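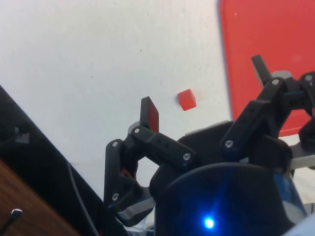
Small Red Things on a White Table

Thu 3 January

One little red cube. White tabletop. A red mat or tray off to the right, big and flat. I keep coming back to how little that is, and how much of my December went into getting a desk to look half that calm.

It started with color. I own too many small objects, we all do, and most of them live in a drawer until they get moved to a different drawer. The people at Skestby, who sell trays and boxes and not much else out of a long narrow shop in Kirkden, have one rule they'll repeat to anyone who walks in. Match the tray to the thing. Red blocks, red tray. Blue pens, blue tray. Sounds like a nursery. Works on adults.

Why a tray and not a box? Boxes have lids, and lids are where stuff goes to die. A tray you can see into from across the room. The rim matters more than you'd think, a low one keeps a cube from skating off the side but you can still sweep your hand straight in. I tried a deep bin first, from Sinura, nice thing, good weight, and within a week it had receipts at the bottom and I'd stopped looking in it.

Then the white surface. I was warned about this. White shows everything: specks, smudges, the gray blur where somebody leaned on it. Mine had a ring from a coffee cup before it had been up a day. And white isn't even white, it goes creamy by the window and bluish at the other end, and once you've noticed you can't stop. Wipe it with a damp cloth, dry it with another one, live with the rest.

But a red thing on white, you find it. Instantly. It even throws a bit of pink onto the table next to it. I dropped a red die on my old brown desk in April and found it when I moved out.

Prices. The large Skestby tray is $17, the small one $4, and I'd buy the large every time. The Fleury version is lacquered and lovely and way out of my range, so I visited it twice and went home. Table tops are another story. Skestby quoted me $300 for a plain white one cut to length. There is one for $900 with rounded corners. I got the $300 one and sanded the corners myself, badly.

What to put in it? Blocks, dice, game pieces, spare buttons, those wooden beads from the necklace that broke. Keep it to one color and keep it shallow, a single layer if you can stand it. When things start piling up, its time to get a second tray or get rid of some beads.

And leave a bit of table bare. That was the hardest part for me. My hands want to fill a gap as soon as there is one, with a candle, a stack of mail, a plant that doesn't get enough light there anyway. The Kirkden shop keeps its display tables almost empty and I used to think they were short on stock.

Last thing, clearing up. Mine takes a minute in the evening. Cubes into the tray, tray pushed over to the right hand side becuase I'm right handed, cloth over the table. Some nights a cube gets left out in the middle. Fine. It can go in tomorrow.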